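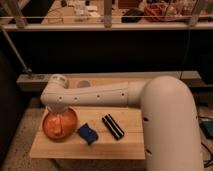 Su-chen Pan은 초고를 읽고 나서, 그릇과 천은 누구나 금세 이름을 붙이는데 줄무늬 물건 앞에서는 왜 다들 말이 길어지는지, 그 길어진 말을 잡음으로 버리지 말고 따로 한 절에서 다루어야 하지 않겠느냐고 물었다. 우리는 이 지적이 무척 반가웠다. 원래 계획에서는 이름이 갈리는 물건을 분석에서 빼려고 했으나, 자료를 다시 펼쳐 보니 가장 흥미로운 표현이 바로 그 물건 주위에 몰려 있었다!

홈 목차 이전 절 다음 절 참고문헌 PDF

4.2 이름이 분명한 물건과 그렇지 않은 물건

이 절에서는 작은 살림 물건이 한 줄로 놓여 있을 때 사람들이 그 배열을 어떤 말로 옮기는지 살핀다. 수집한 글은 모두 200명에게서 나왔고, 문장으로 나누면 약 3,000개가 된다. 참가자에게는 "옆방에 있는 사람이 똑같이 늘어놓을 수 있도록 적어 주십시오"라는 지시문만 주었다. 물건의 이름은 미리 알려 주지 않았다. 글의 길이와 순서도 정하지 않았는데, 덕분에 어떤 글은 두 줄로 끝나고 어떤 글은 한 쪽을 넘긴다.

가장 먼저 눈에 띈 것은 출발점이다. 많은 글이 주황색 물건에서 시작한다. 색이 강하고 윤곽이 둥글어서 기준점으로 삼기에 좋았던 듯하다. 한번 기준이 정해지면 나머지는 "그 오른쪽에", "조금 더 가서"와 같은 말로 이어진다. 재미있는 점은 기준점이 되는 물건에는 방향을 가리키는 말이 거의 붙지 않는다는 것이다. 둥근 물건은 어느 쪽으로 돌려 놓아도 비슷해 보이니 당연한 결과라고 할 수도 있겠지만, 3장에서 다룬 손잡이 달린 컵과 나란히 놓고 보면 차이가 놀랄 만큼 선명하다.

파란 천은 사정이 다르다. 이름은 대체로 "천", "행주", "수건" 안에서 정해지고, 소수는 "스펀지"라고 썼다. 그런데 모양을 적는 대목에서 글이 갑자기 풍성해진다. "구겨진", "접힌 듯한", "뭉쳐 놓은", "아무렇게나 둔" 같은 표현이 쏟아져 나온다. 똑같이 늘어놓으려면 구김도 똑같아야 하는가? 참가자 대부분은 그렇게 생각하지 않았다. 구김이 있다는 사실은 적되 그 생김새를 옮기려 하지는 않았고, 우리는 이러한 쓰기를 '느슨한 지정'이라고 부르기로 한다. 집에서 행주를 제자리에 둘 때의 감각과도 닮아 있어서, 코딩을 맡은 Montserrat Montes와 King-fai Peng 모두 이 범주에 일찍 합의하였다.

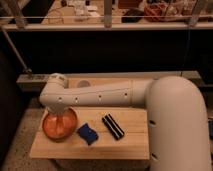

그림 6. 밝은 색 나무판 위의 주황색 그릇, 구겨진 파란 천, 회색 줄이 있는 검은 긴 물건.

그림 6의 배열에서 이름이 가장 크게 갈린 것은 세 번째 물건이다. "솔", "지우개", "고무 조각", "펜", 심지어 "작은 빗"까지 나왔다. 이름을 아예 포기하고 "줄무늬가 있는 검은 것"이라고만 쓴 글도 적지 않다. 우리도 분석에서 어느 한쪽을 정답으로 삼지 않았다. 이 절의 관심은 물건의 정체가 아니라 이름이 흔들릴 때 다른 정보가 어떻게 보태지는가에 있기 때문이다. 그리고 보태지는 정보는 정말로 많다! 줄의 방향, 길쭉한 정도, 비스듬히 놓인 각도가 한 문장 안에 함께 들어가고, "왼쪽 위에서 오른쪽 아래로"라는 말이 여러 글에서 거의 같은 꼴로 되풀이된다. 이름이 약한 자리를 방향이 메우고 있는 셈이다.

이 경향은 Claveck 말뭉치에서 뽑은 비교용 문장 500개에서도 나타난다. 다만 그쪽은 서랍 안의 물건을 적은 글이어서 칸막이를 기준으로 삼는 표현이 많고, 물건끼리의 관계를 말하는 표현은 드물다. 트인 판 위에서는 기댈 칸이 없으니 물건이 서로의 기준이 된다. 그릇에서 천으로, 천에서 줄무늬 물건으로 시선이 옮겨 가는 동안 "한 줄로"라는 말이 자주 쓰였는데, 엄밀히 보면 천이 다른 둘보다 조금 아래쪽에 있다. 이를 따로 적은 참가자도 있고 그냥 넘어간 참가자도 있다. Hongjun Deng은 넘어간 쪽의 글이 더 읽기 쉽다고 보았으며, 나머지 저자들은 옆방에서 다시 늘어놓을 사람을 생각하면 한마디라도 적어 주는 편이 낫다고 보았다. 이 의견 차이는 아직 풀리지 않았고, 5장의 재배열 과제에서 다시 다룬다.

나무판의 이음선에 대한 언급도 따로 셈하였다. 이음선은 판을 뒤쪽의 띠와 앞쪽의 더 넓은 띠로 나누므로 앞뒤 위치를 말하기에 아주 편리한 기준이 된다. 그런데도 이를 활용한 글은 뜻밖에 적었다. 참가자들은 배경이 되는 면보다 물건을 먼저 보았고, 판에 대해서는 "밝은 나무"라고만 적는 경우가 많았다. Camville에서 진행한 예비 조사에서는 격자무늬 식탁보를 썼는데, 그때는 거의 모든 글이 격자의 칸을 언급하였다. 면의 무늬가 어느 정도로 뚜렷해야 말 속으로 들어오는지는 후속 연구에서 꼭 확인해 보고 싶은 문제이며, 무늬의 간격을 바꾼 식탁보를 현재 준비하고 있다.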